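Notes from the Fladby open day: house rules for hand-held grippers
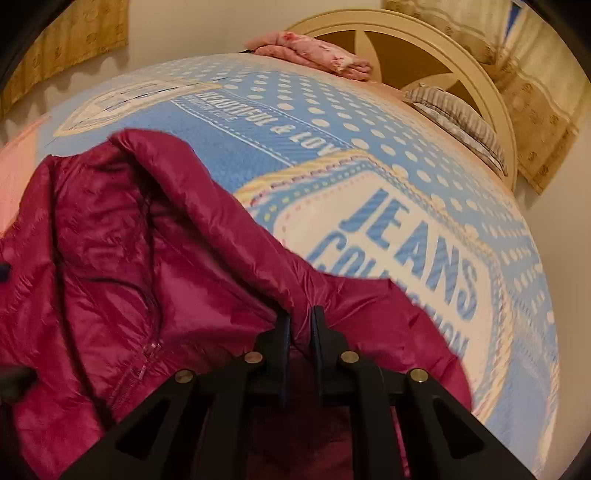

Gripper closed on a fold of a pink quilted jacket, bedroom station.

Fladby opened its cloth-handling rooms to visitors on a Friday in July, and I went mainly for the written rules. We are drafting our own at Wurnen and ours run too long.

Harpreet Wong took our group through the bedroom station, where operators pick up clothing with a two-finger tool. The rule sheet by the door fits on one page. It has 6 rules, and most deal with what makes a recording count:

Take a fold, never a single layer.
Keep zippers and tags out of the fingers.
Close fully before lifting.
If the cloth slips, let go and start a new take.
Leave the bedding as it is between takes.
Stop when the wrist hurts, and log it.

The last one got the most questions. Operators change over every 500 takes, and the finger pads are checked at 1,000. Wong said the first limit used to be higher and was cut after complaints about sore thumbs.

I asked who decides that a take is bad. The operator marks it first, then a second person reviews it - and the two marks are both kept. We only keep the final one at Wurnen, and I plan to raise that.

The Zistum sorting line was closed for service, so we saw it through the window only. Coffee was in the canteen at the end. Copies of the rule sheet can be requested at the front desk.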